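# Endwood's winter produce swap is back in November

I've been waiting on this one - the Endwood produce swap has a start date, or at least a start month, and it's bigger than last year. Sign-ups hit 580 households before I even got mine in! 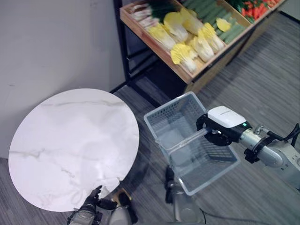
One reader wrote in to ask whether it could please run later than noon this time, as plenty of people work mornings and by lunch all the good greens are gone. Well, good news: doors now stay open until 4 p.m.

The swap is moving to the old Jerberg building, two blocks down from Meijer, and there'll be room for 75 tables (last year we squeezed into 40, and I still have the elbow bruises). You bring what you grew or bought too much of, you get tickets, you trade them in. Cabbage, squash, jars of whatever you pickled in August - it all counts. Eggs are still a no.

Soda, the little lunch counter on the corner, is doing soup for anybody with a ticket stub. I had the cabbage one last winter and went back twice.

Tables are free, but you do have to reserve. More than 109 people have asked for one already, so there's going to be a drawing. Wish me luck, I've got a lot of turnips.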